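Open house at the Kevimetti workrooms, June

I'd been meaning to go for years, and when Nerys Llewellyn called to say she had a spare place on the afternoon tour I dropped everything, put on my sensible shoes and went. The building is at 1282, past the old Nutex warehouse (we drove right by it twice).

Meirion Skyrme took our group around. He has packed parcels there for 39 years and talks about cardboard the way my uncle talks about trout! We saw the cutting room first, then the shelves where the finished lampshades wait, and then the packing room, where I could happily have stayed until supper. Everything small lives in a basket - labels, string, scissors, tape - and I do love a good basket.

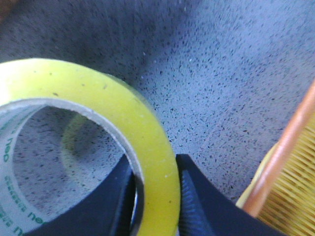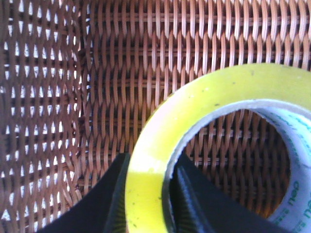
Meirion let three of us wrap a lampshade each. Mine took forever and had far too much paper in it, but Amber Baert, who runs the shipping desk, kindly said it would survive the trip to Sakby. Her own took no time at all, with the corners folded in so neatly that I asked her to do it over again, slower. I still can't do it at home.

Afterward there was coffee and a very good almond cake in the front office, and a long chat with Delia Huenchumán about dyeing linen, which made us miss the second half of the cutting demonstration. Nerys wants to go back for that in the fall. Parking is free behind the building, but come early, as the lot fills up by two.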